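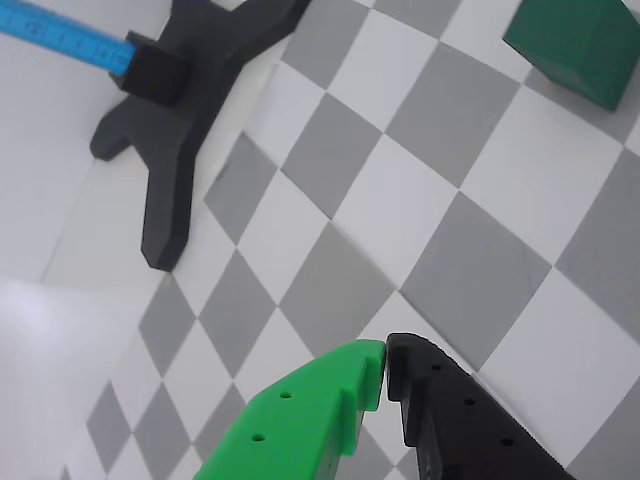 Grey and white checked mat, with the black stand, the blue measuring tape and a dark green cube.

Measuring Table: Gallery
Pomonska Learning Rooms
Page updated 2020-03-05

The measuring table forms part of the permanent provision at the Pomonska Learning Rooms and is open to visiting groups throughout the school year. It was set up under the direction of Catherine Leckie, who remains responsible for its contents. Groups are asked to work with lengths, edges and corners using plain objects and a patterned surface, and to record their findings on the sheets supplied at the desk.

The collection held for the table comprises 200 items, stored in the Piras cupboard when not in use. Blocks, dishes and tapes may be combined freely. Items should be returned to the cupboard at the close of each session and entered in the log kept by Kausar Usmani.

The checked mat lies directly on the white tabletop. Its squares allow younger visitors to compare distances before numerals are introduced, and older groups may use them to plot a simple path from one object to another.
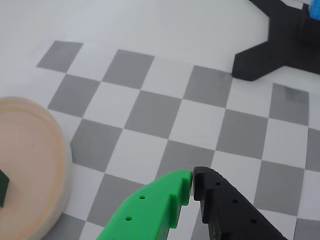
Shallow dishes are used for sorting and for holding blocks between tasks. A dish may be placed anywhere on the mat, and groups are encouraged to note which squares it covers. Estimating the width of a round object against a square pattern is a regular exercise in the second part of the session.

Sessions last one hour and are limited to two groups at a time. Requests for the period up to July should be made in writing to the Learning Rooms office, quoting reference 1764. Schools wishing to borrow items for use on their own premises should complete form 4, available from the same office.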